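Storing Knit Cotton Through a Humid Summer

Knit garments keep their shape if they are dry, supported and not compressed. Most damage in storage comes from one of those conditions being missed, usually the first. The notes that follow cover T-shirts, light sweatshirts and cotton underwear. Wool and silk need different handling and are covered on a separate page.

Drying before storage

A shirt that feels dry at the chest can still hold water at the neckband, the shoulder seams and the bottom hem. Those areas have two or more layers of fabric and dry last. Press the neckband between thumb and finger for a few seconds. If it feels cooler than the body of the shirt, leave it out longer.

Line-dried knits should be hung from the hem, with the pins at the side seams. Pins at the shoulder leave points that do not press out easily. In a dryer, use medium heat and take the load out while the hems are slightly damp, then finish the drying flat. Full heat to the end of the cycle sets wrinkles and shortens the life of the elastic in the neckband.

Do not fold anything warm. Warm fabric gives off moisture inside the stack, and the stack holds it. Wait 20 minutes after the dryer stops, with the garments spread out or draped over a rack.
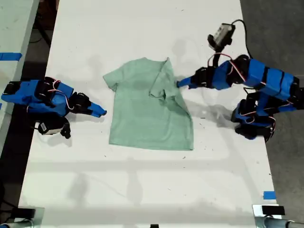

Humidity inside a drawer follows the humidity of the room with a delay. A closed drawer in an unheated bedroom may stay damp well after the weather has turned dry. Pull the drawers out by a hand's width on dry afternoons and close them again before evening. If the back panel of the dresser stands against an outside wall, move the dresser forward to leave an air gap.

A small bag of silica gel in each drawer is enough for most houses. The refillable kind from Zunik can be dried in a low oven and used again. Follow the temperature on the packet. Loose rice and baking soda are often suggested, but they absorb little, and rice attracts insects.

Choosing a fold

There are three folds in common use: the flat rectangle, the file fold and the roll. The flat rectangle suits shelves. The file fold suits drawers, where each shirt stands on edge and can be removed without disturbing its neighbors. The roll suits luggage and deep baskets. It puts a slight curl in the hem, so it is a poor choice for shirts that will be worn without pressing.

For any of them, start with the shirt fully flat. Work on a surface larger than the shirt, at hip height or slightly above. A bed is too soft and lets the fabric shift under the hand. Smooth from the center toward the side seams, then from the neckline down.

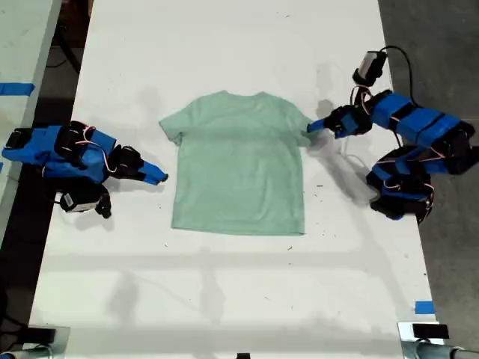
Printed and plain shirts are treated differently at this stage. A shirt with a large chest print should have the print on the outside of the fold, or a sheet of plain tissue laid over it, to keep the ink from sticking to itself in hot weather. A plain one is less demanding. The pale green tee on the white table is face-down with the body spread nearly square, a good starting position for the flat rectangle and the file fold alike. The faint wrinkles still running across it can be swept out with the side of the hand before the first side is turned in. Turn in one side, lay the sleeve back along the fold, and repeat on the other side. Bring the hem up to just short of the neckband. For a file fold, halve it again.

Stack height

Keep shelf stacks low. Our limit is 400 mm, and that is generous for thin jersey. The bottom shirts in a taller stack take a hard crease that remains after washing. Put heavier garments underneath and rotate the order when clean laundry comes back, placing it at the bottom and using from the top.

In a drawer, leave room to slide a flat hand in at the end of the row. A row packed tighter than that pulls the necklines out of shape whenever a shirt is removed.

Moths, mildew and yellowing

Clothes moths prefer wool but will damage cotton that carries sweat or food. Wash before storing, even if the garment was worn only briefly. Cedar blocks have a modest effect at best. Sand them lightly in March to expose fresh wood.

A musty smell means the fabric was stored damp. Wash the load with 2 scoops of oxygen bleach, dry it completely, and wipe out the drawer with diluted white vinegar before anything goes back in. Let the drawer stand open overnight.

Yellow patches on white and pastel knits usually come from detergent left in the fabric - an extra rinse removes most of it. Avoid storing pale colors against bare wood or ordinary cardboard. Line the drawer with plain white cotton or acid-free paper.

Text by Normand Fehr. Last checked 21st June.

Related pages
Wool and Silk: Summer Storage
Removing Set Creases from Jersey
Lining a Dresser Drawer
Dehumidifier Placement in Small Bedrooms
4 Ways to Hang a Drying Rack

Contact | © Grovivside Household Notes | Back to top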